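From: bech@caltville-screen
To: kistholm-discuss
Date: January 2025
Subject: Re: [kistholm-discuss] Season 2 running order and the missing prologue

On the running order question, quoted in full so the archive has it in one place:

> The disc set of Kistholm puts the harbor episode third. The streaming
> version puts it second and drops the prologue completely. Which of these
> matches the order the writers intended? I am putting together an episode
> guide for the Prurberg fan site and would like to settle it before I
> number anything. Also, is the prologue supposed to count as an episode?
> The booklet says 8 episodes but I get a different total depending on
> the source.

Short answer: use the disc order, and do not number the prologue.

Longer answer follows, split up by topic so people can reply to one part at a time. Please trim when you quote.

1. Harbor episode

The harbor episode has to come third. In the ferry episode the older sister still has the house keys, and she hands them over in the last scene. In the harbor episode she has to break a window to get in. If you watch them in streaming order, she breaks the window and then has the keys again a week later. The closing recap on the disc version also refers to the ferry, and that recap was cut from the streaming version.

The production codes are no help. They follow the shooting schedule, and the harbor material was shot first while the location was available.

2. Prologue

The prologue was made as a separate short and attached to the first episode for the original broadcast. It has its own title card but no production code. The booklet total of 8 leaves it out. If your guide software insists on an entry, list it as a special and link it to episode one.

One caution. The subtitle file for the first episode was timed with the prologue attached. If you play it against the streaming version, every line comes up late by the length of the prologue. Shift the whole file once and it stays in step to the end.

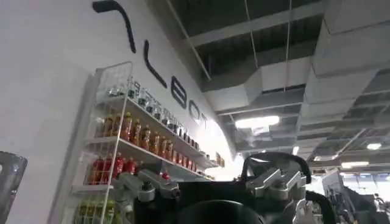
3. Changes from the novel

This came up in the other thread, but it affects the guide. The novel runs to over 800 pages and the series uses only the first half. Caltville is a name on a map in the book and never visited. Everything set there in season 2 was written for television, including the inquest. I would mark those episodes "original story" and leave the chapter reference blank. The current guide gives chapter numbers for them, and those numbers do not match any edition I have checked.

The lighthouse keeper is a composite of two characters from the book. Cross-reference both.

4. Open items

Still not settled:

- Whether the longer cut of the finale was ever broadcast, or only issued on disc.
- Which version of the theme plays over the Caltville episodes. My copies disagree.
- The correct spelling of the ferry's name. The hull and the credits differ by one letter.

If anyone has an off-air recording of the finale, the running time without breaks would answer the first item. Please post it to the list and do not send it to me directly, as attachments to this address are removed.

Bech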